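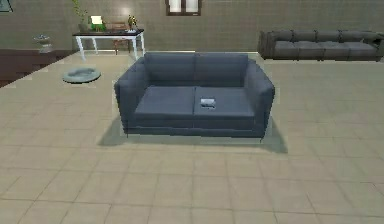 Heike Ruppert replied: The start-pose rule is too strict. If the robot can reach the target from wherever it spawns, let it run. I've got 27 episodes marked invalid under Rule 4 and I can't see what we gain by throwing them away.

Fair question, and I'm glad it came in as a ticket, as I've been itching to dig into this one! Reopening and moving it to Rules and Practice. My working notes are below. Add yours underneath and please don't edit mine.

Ticket: 646
Queue: Olta simulation, household tasks
Opened: 5 October 2020
Status: open, fix in review

What was reported

Episodes in the living room set get marked invalid before the arm has moved at all. The checker prints "start state out of tolerance" and skips to the next seed. The same task passes on the Drelberg machine and fails on Brakside, with the same scene file and the same rule file (I compared the hashes twice).

What Rule 4 says

"The episode starts from the declared home pose. The base is stationary. The marker on the arm is readable by the checker. Any deviation is logged and the episode is not scored."

I love this rule, I'll admit it. It's short and you can test every sentence. What it leaves out is when the check happens, and that's where we got bitten.

Step 1. Look at the start state by hand

Paused the sim on Brakside at the first rendered tick and opened the robot's own view. Marker in plain sight on the central block, white border complete, clear floor ahead. By eye I had no complaint at all, so on to the numbers. 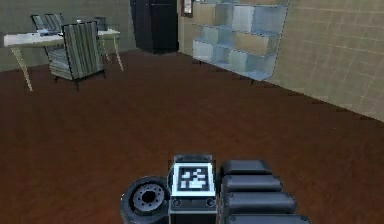
Step 2. Compare the logged joint values

Dumped the joints at the moment the checker fires. On Drelberg they match the home pose. On Brakside the wrist is still settling, by an amount you'd never spot on screen but well outside tolerance. Brakside fires the check 2 ticks earlier! That was a very happy moment at my desk.

Step 3. Find out why it fires early

The Brakside config still carries the old Ostermann scheduler setting, which runs checks before physics settles. Drelberg was moved over when we rebuilt it. The setting isn't covered by the rule file, so the hash comparison was never going to catch it.

Step 4. Try the fix

Switched the scheduler setting, changed nothing else, and reran the failing seeds. All 27 pass the start check. Then I ran the full regression list, 139 episodes, and got identical start verdicts on both machines. Lovely.

Back to Heike's point

I'd still keep the rule strict. Two runs that begin from different poses are different tests, even when both end well, and once we score them together we can't compare anybody's numbers with last month's. Loosening the tolerance would also have hidden this bug completely. But she's right that we shouldn't lose episodes to our own timing, so I'm proposing an addition to Rule 4:

"The start check runs after physics has settled. The scheduler setting is recorded in the episode header."

For anyone running the set before this is merged:

Check the scheduler line in your local config.
Keep invalid episodes and their logs. Don't delete them or rescore by hand.
If a start check fails, attach the joint dump as well as a screenshot.
Never widen a tolerance in a local copy of the rule file.

Heike Ruppert replied: OK, I'm convinced on the tolerance. Can the header field be mandatory? Optional fields get left blank, mine included.

Yes, great idea. Mandatory it is, and the checker will refuse to start without it. Draft wording is in the review branch, aiming for the November rule set. Leaving this open until the Brakside config change is signed off.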